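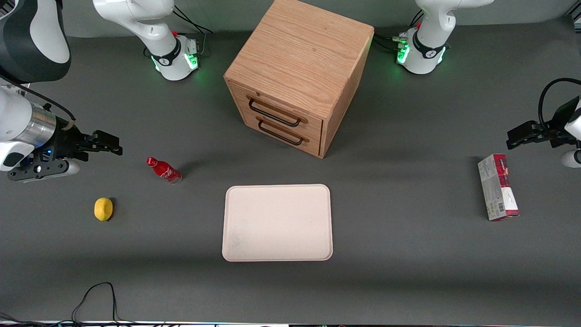

1/8/20

Up at half five again because of the gulls. I gave up on sleep, made a pot of tea and sat on the back step in my dressing gown, and I have to say Stultow is lovely at that hour, all pink over the allotments and not a car anywhere.

Big day for the tomatoes! The first proper ripe ones, four of them, off the plant by the water butt (the one I nearly threw out in May when it went all leggy). I ate two standing up, still warm, with salt out of my hand. The rest of the row is still green as anything and I've got blossom end rot on the plum ones, so I need to be less slapdash with the watering. Marina says little and often. Marina Economou has been growing them since before I could tie my shoes so I suppose I'd better listen.

She came round at ten and we sat at opposite ends of the garden like two old colonels and shouted at each other about courgettes. I've got far too many. She has got far too many. I gave her three anyway and she left me a jar of her pickled chillies, which I've hidden behind the flour so I don't finish them by tonight.

After lunch I walked the long way to Cernville along the old railway line. Blackberries are early, and I wished I'd brought a tub. Got caught by one fat shower by the bridge and stood under the hawthorn getting dripped on, quite happy really. My new step thing said 3,382 when I got to the church, and I'm sure it's fibbing because my legs said double.

Niloufar rang in the evening. She's finally got her moving date for the flat and has 60 boxes to pack and not one of them started, so I've promised to go over and wrap glasses if she'll do the saffron rice. We talked for ages about curtains. She wants yellow!! I said go on then.

Must remember: tomato feed, stamps, ring the dentist, and find the big preserving pan, which I think I lent to someone last August and never saw again. Off to bed now with the window shut, gulls or no gulls.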